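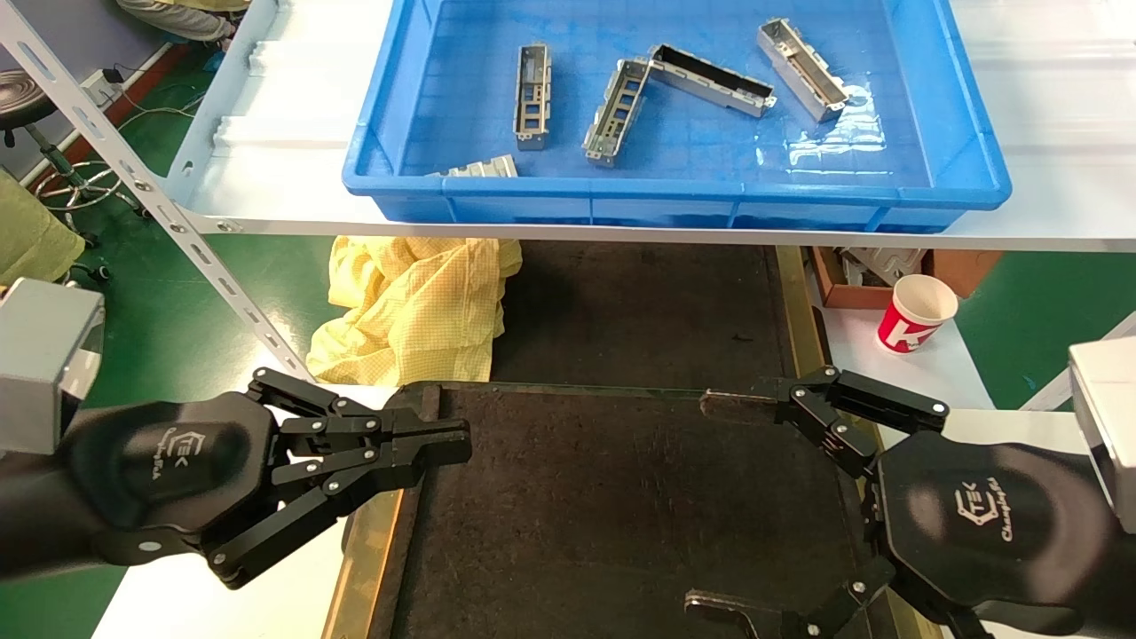
Resting the Dough: What a Night in the Refrigerator Does to a Butter Cookie

By Harpreet Grewal
1/11/19

Cookie dough baked right after mixing spreads early. The flour has taken up only part of the water from the eggs and butter, and the free water thins the dough as it warms. Given time in the cold, the starch and protein absorb more of it, and the dough stiffens before it reaches the oven.

I baked one plain butter dough on three schedules in October: straight from the bowl, after 7 hours of chilling, and after 14. The oven, the pans and the scoop stayed the same. All portions came to room temperature before baking, so that cold butter alone would not account for the difference.

The unrested cookies were the widest and the palest. Their edges were thin and set hard while the centers stayed soft. At 7 hours the spread was smaller and the color more even. The 14-hour cookies were slightly darker again, with a stronger caramel taste, but their width hardly changed from the second batch.

Wrapping matters more than most recipes admit. Dough left in an open bowl forms a dry skin, and the skin bakes into pale specks. Press film directly onto the surface, or portion the dough first and store it in a lidded box. Portioned dough also saves the trouble of scooping it cold.

For a dough with 100 grams of butter, I now add a teaspoon of milk if the rest will run overnight. Without it, the cookies crack at the rim. Doughs made with brown sugar hold more moisture and can skip the milk.

Baking soda begins to react as soon as it is wet. Doughs raised with soda alone should be baked the next day.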